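Breakfast Table Project, Garkton
Interim report to the Tomitel fund, second period
Submitted Apr 7, 2019

Summary

You asked for a short report on whether the breakfast layout is working. My answer is that I don't know yet, and I would be wary of anyone on our side who tells you they do. We have placed the kits, made most of the visits and collected a respectable pile of log sheets. The sheets say people like the kit. They say much less about whether people eat breakfast more often than they did before, and that was the thing you agreed to pay for.

Spending is on plan. I am asking for no new money in this period, only for permission to change how the remaining part is used. See the last two sections.

What was promised

For anyone at Tomitel who has joined since November, the proposal went like this. Many people who come home after a long hospital stay stop making their own breakfast. They can do each step, but the kitchen defeats them: the bowl is in a high cupboard, the toaster lives behind the kettle, the cereal has been pushed to the back of a shelf by somebody helpful. The proposal said that if everything for one breakfast stays out on one table, always in the same arrangement, people will start again on their own.

It is a pleasant idea. I thought so when Grindum wrote it up and I still do. But it was written up with a good deal of confidence and very little behind it, and I said that at the time as well.

Each kit has a round mat, a bowl, a flat plate, a cup, a spoon and a printed card showing where things go. Homes use their own toaster. We do not supply food beyond the first box of cereal.

What was done

All 20 kits are placed. We planned 58 home visits for the period and made 56. One of the missing visits was canceled by the family and the other was our fault, a double booking that I only found when I went through the calendar for this report.

A visit takes the better part of an hour. The visitor looks at the table before touching it, marks on a plan where each thing is, asks about the last week's breakfasts, and goes away again. Visitors are told not to put things back where the card says. Early on, two of them did it anyway, out of kindness, and I have thrown out the marks from those visits.

The layout room at the Ponce Street building has been in use throughout. We try out changes there before they go to homes. The table is light wood, with a black toaster, a bowl, a box of cereal and a flat plate, and we have moved those few things back and forth more often than I would like to admit.

What the sheets show

The bowl stays put. In nearly every home it is where the card wants it, or within a hand's width. I would like to claim this as a success for the card, but a bowl goes in front of a chair in every house I have ever been in. We should not take credit for it.

The plate wanders. It starts beside the bowl, and by the second visit it has crept under it, or behind it, or gone off to the counter with mail on top. The proposal gave the plate a fixed spot of its own. On a small table there isn't room, and people sensibly ignore us. In the layout room I have found the same thing: once the bowl is on its mat and the toaster is on the table, the plate ends up crowding the bowl whichever side you choose.

The cereal box is a nuisance. It is tall, it hides what is behind it, and when it is nearly empty it goes over if you brush it with a sleeve. Several people told visitors they had decanted the cereal into a jar. Several others said they would never do that, because then they couldn't tell what kind it was. I have no view. The card says "box, back left," and I think the card should stop saying it.

Cups and glasses tip. That was the commonest complaint by a wide margin, and it was made about our cup as well as people's own glassware. Anything light, and anything on a stem, is likely to end up on its side when a person is reaching past it for the toaster. The proposal put the drink between the bowl and the toaster. I can't find anyone who remembers why.

The toaster divides people. Those who had it on the table already were happy. Those who had to move it from the counter were mostly not, and in three homes it had gone back by the following visit. One man said he had been told all his life to keep the cord away from where he eats and he was not going to change now for a card. I find that hard to argue with.

Spoons we learned nothing about.

Do people eat breakfast more often?

On the sheets, yes. People report more breakfasts in the last week at their third visit than at their first. The line on the graph goes up, and Grindum would like to put that graph on the front of a leaflet.

I have asked them not to, for these reasons.

The figures are what people tell a friendly visitor who has come to ask about breakfast. Most of us would find an extra bowl of cereal to report under those conditions.

People newly home from the hospital get better. Some of them would be making breakfast again by now with the bowl in the high cupboard. We have no group without kits to compare them with. The proposal had one, and it was cut from the budget before the first payment.

A visit is an event. In at least a few homes, going by the notes, the table was laid on the morning of the visit and at no other time. One visitor wrote down that the mat still had its fold lines in it.

None of this means the layout does nothing. A couple of the longer notes read to me like real change. One woman had stopped waiting for her daughter to come by before eating. Another had started putting the bowl out the night before, which is her own invention and better than anything on our card. I would rather send you two notes I believe than a graph I don't.

Costs

The mats, bowls and plates came in under the estimate. The cups will have to be replaced with something heavier and wider at the base, and that eats up what we saved. Travel is over, though only a little, because Garkton is more spread out than it looks from an office. The printing line has not been touched since the first cards and I would like to keep it that way until we know what a second card should say.

What I want to change

First, drop the fixed arrangement. Keep two rules: the bowl stays out, and the drink goes on the side away from the toaster. Let people put the rest where they want and mark down what they do.

Second, make some visits without asking about breakfast at all. The visitor can ask about sleep or the stairs, and look at the table on the way through. Whatever the table looks like then is worth more than the answers.

Third, spend the leaflet money on a comparison. It would be small and late, and it would come at the wrong end of the project. I still think it is the only part of the remaining plan that could tell you anything. If it shows the kits make no difference I will say so in the final report, in the first paragraph.

The table in the layout room

We work with ordinary things there and don't hold them to the card. The box in use at the moment is an orange one, the bowl is blue and the flat plate is pink. The pink was picked on the theory that people would notice it and use it. They notice it. Grindum counts the color as a finding, and I don't, as no home has been given any other color to ignore.

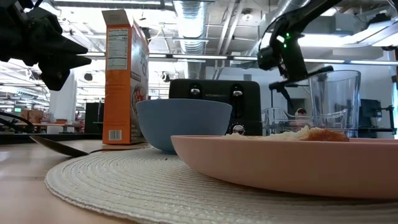
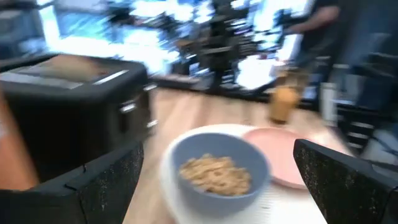
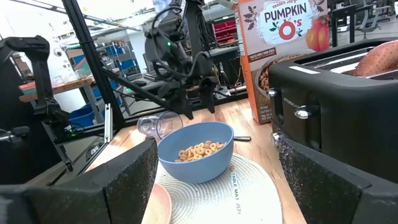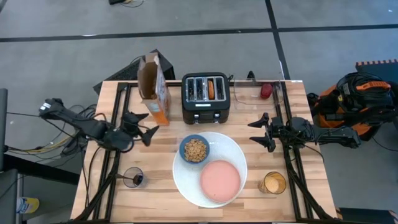 Keir MacRitchie read a draft of this report and objected that I was being too hard on the card, which in his opinion was never meant to be obeyed. He thinks its use is in giving people something to disagree with. If a woman moves her plate because she finds our place for it stupid, he wrote back, "then she has thought about her breakfast table for the first time in months, and that is most of the way to breakfast." He would keep the old arrangement exactly as it is and simply stop checking it.

I have left his objection in because it may be right and I can't test it with what we have. I would only point out that it makes the project impossible to fail. If people follow the card it works, and if they throw it out it works too. I don't think Tomitel should pay for something on those terms, and I told him so. He still wants it put to you, along with his request that the drink be left where it was.

On that last point we don't agree at all, and the heavier cups are on order. Please let me have a decision on the comparison before the next round of visits is booked, as the visitors need to know which questions to leave out.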